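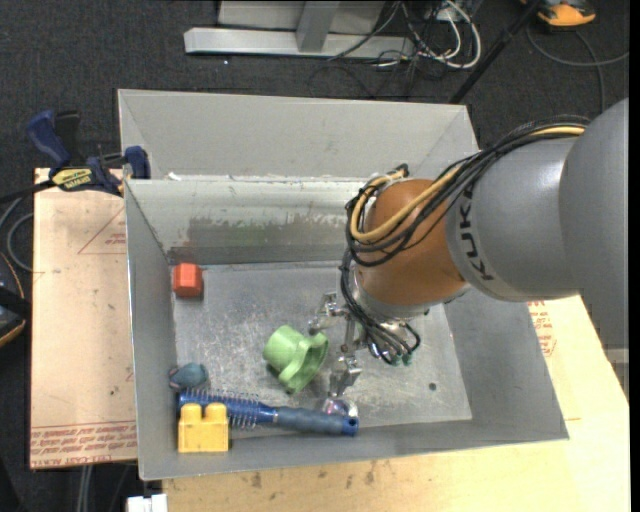 List: bin-picking
Subject: Re: Peletti gripper kit – anyone running it on mixed items?
Date: 15/09/2024

Replying to the list and not off-list as asked, as two other people wrote to me in July with the same thing.

> We are looking at the Peletti two-finger kit for a small bin-picking cell.
> Arm is a KUKA we already own. Parts are mixed returns, mostly light plastic
> household stuff plus the odd toy. The Flutent reseller says the kit is
> "ready for mixed goods" and wants us to take the yearly support plan with
> it. Before I put in the order: how long does setup really take, does it
> cope with round items, and is the support plan worth the money?
> Also, has anyone compared it with the Timmermans one?

We have had the kit at our Ullurmont shop since spring, on a KUKA arm over a sheet-metal bin. Our test set is the usual junk: a cup, a hairbrush, toy blocks, a ball, a few small odds and ends. I'll take your questions in order.

Setup. The quote said one day. It took us three, and most of that was cabling. The harness in the box is too short if you run it along the top of the arm, so plan on an extension. Leave a generous loop at the wrist. Our first loop was too tight and the connector backed out whenever the last joint turned far enough. We lost an afternoon looking for a software fault. The mounting plate was fine and the bolts were the right length.

The software side is better than I expected. The calibration wizard runs through 30 poses and you can stop and pick up again where you left off. The manual has the steps for changing finger offsets in the wrong order (section 4, at least in our copy). Save the tool file first, then restart the controller. If you do it their way it goes back to the defaults and doesn't tell you.

Round items. It depends on what you mean by round. A cup on its side is easy if the rim is clear, because one finger can go inside. Brush handles are OK. Balls are poor. We logged 62 tries on a small smooth ball with the stock finger pads and got 40 clean lifts. The usual miss was the ball squeezing out as the fingers closed. With softer pads we cut ourselves it was better, but I don't have a proper count for that and won't guess.

Things lying against a wall are the other weak spot. The fingers need room on both sides and the planner will not push an item away from the wall by itself. You can write a nudge move for it. Ours is crude – come down beside the item, slide it toward the middle, look again – and it adds a few seconds each time. If your bin has sloping sides, check your clearances with the arm fully reached in. The wrist is wider than the drawing makes it look once the cables are on.

Also clamp the bin down. We started without a clamp and had to redo the bin position every time a finger touched the side.

Support plan. We took it for the first year and I would not renew at the current price. We opened a handful of tickets. Answers on wiring came the same day and were good. The one about the planner took 47 days and the answer was to wait for the next release. Spare fingers are not in the plan, whatever the reseller's sheet says, so get that in writing. If you have somebody in house who knows the controller you can probably skip it and pay per ticket.

Timmermans. We had their gripper on loan for two weeks, so take this as a first impression. It is heavier and the fingers open wider, and the software was harder to get along with. On thin flat parts I liked it more. For light plastic items I saw no real difference. They do let you keep a loaner long enough to run your own parts, and I would ask Flutent for the same before you sign anything. They agreed when we pushed, although it isn't on their website.

One question back to you: what are you using for the camera mount? Ours is on a fixed pole and the arm blocks the view on the way in, so we have to back all the way out before each new look. If anyone has a cheap way around that I'd like to hear it.

I can send the nudge routine and the pad drawing to whoever wants them. The list strips attachments, so write to me directly for those.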